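Delineator Posts: Frequently Asked Questions

Can I use the posts indoors?
Yes. The rubber base sits flat on concrete, tile or coated floors. Sweep first so there's no grit under it.

How far apart should they go?
We suggest 3 feet along a walkway. Farther apart, people walk between them.

Do you sell bases separately?
Yes, in packs of 2. Lencho bases don't fit Hoken posts.

How do I move one?
Lift by the loop on the cap. Don't drag it by the striped part, as that wears the sheeting.

Can a post stand right next to a bench or table frame?
Yes, if the base lies fully on the floor and clear of the leveling feet.

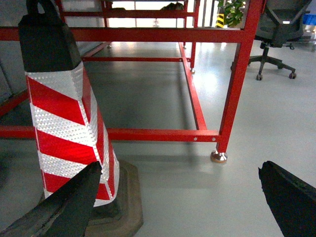 Tolera Degefa wrote in to say that wiping the stripes with dish soap and a soft rag works fine, but a scouring pad dulled two of his. We'd stick with the rag.

Can I return opened packs?
Within a month, if the bases are unused.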